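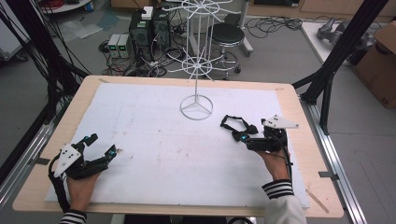

Kamlesh Vishwakarma asked whether the team had settled on one task for the April showing or was still carrying two, and said he would not sign the parts order until he knew. It was agreed to carry one. The wire stand task stays. The cup stacking task is dropped and the cups go back to the store room.

Minutes of the previous meeting were accepted with one correction: the Meseck entry form had been sent, and no longer needs to be on the open list.

1. Recordings

Damir Bošković reported that 94 recordings of the stand task have been kept. All were made with the pair of hand-held grippers, one in each hand, working over the white foam board. The target for the first training run is 400. He asked that people stop moving the board between sessions. Kamlesh will mark the corners on the table in pencil.

There was a long discussion on whether two students with different arm lengths should record on the same day. Damir said mixing is fine as long as the name goes in the log. Three entries in the log have no name, and whoever made them should fill it in.

2. Skelter

Skelter, the sorting script, still crashes when a folder name has a space in it. Until that is fixed, use underscores. Damir will look at it after midterms. A request to rewrite it from scratch was put off.

3. Money

The club has 1,050 dollars left for the year. The Rosser application was turned down, and the letter gave no reason. Approved: replacement finger pads, one spare cable for each gripper, and a second external drive. Not approved: team shirts. Kamlesh will ask the department if shirts can come out of the student events fund.

4. Selirov

Selirov has offered to let the team visit its workshop and watch the assembly line for an afternoon. Up to 12 students can go. A sign-up sheet will be on the lab door. Closed shoes are required.

5. Showing in April

The showing starts at 2:30 p.m. and each team gets a table and one power outlet. Damir wants to show the hand-held grippers to visitors and let them try a pick, with the trained policy running only on video. Kamlesh preferred a live run. No vote was taken. The question comes back once the first training run is done.

The poster text is half written. The section on how the two hands share the work still needs an author.

6. Other business

The lab key must be signed out on the sheet, including by people who only need it for a few minutes. The room has to be locked by 9 p.m.

A new member asked if first-year students may record without a second person present. Answer from the chair: after two supervised sessions, yes.

Open items: log names (all), pencil marks and shirt question (Kamlesh), Skelter fix (Damir), sign-up sheet (Damir), poster section (open).

Meeting closed at 5:40 p.m.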